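About Nisuder

Nisuder is a mastering and audio restoration company based in Cleldale. We prepare recordings of chamber, choral and solo keyboard music for release on disc, vinyl and download, and we transfer older tapes for labels and archives.

The company was started by Luminița Stanciu, a tape engineer, and Relu Voicu, who had edited radio concerts for 18 years. It now has a staff of 8 and works in 3 rooms: one for transfer, one for editing and one for final listening. Our tape store holds 2,000 reels, most of them on deposit from small labels.

Transfers are made at 96 kHz, 24 bit, with azimuth set by hand for each reel. Noise reduction is applied only after the client has heard the flat transfer -- we keep both versions. Splices are repaired before playback and logged with their position on the tape.
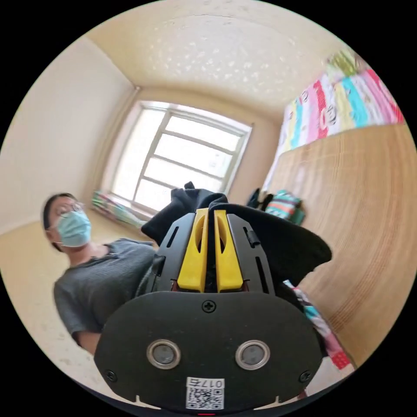 Session notes, track timings and rights data are kept in Skilteo, our in-house catalog, and are delivered with the audio files. Clients may ask for the full log at any stage.

New projects are booked through Relu Voicu. The schedule for the next season opens in March.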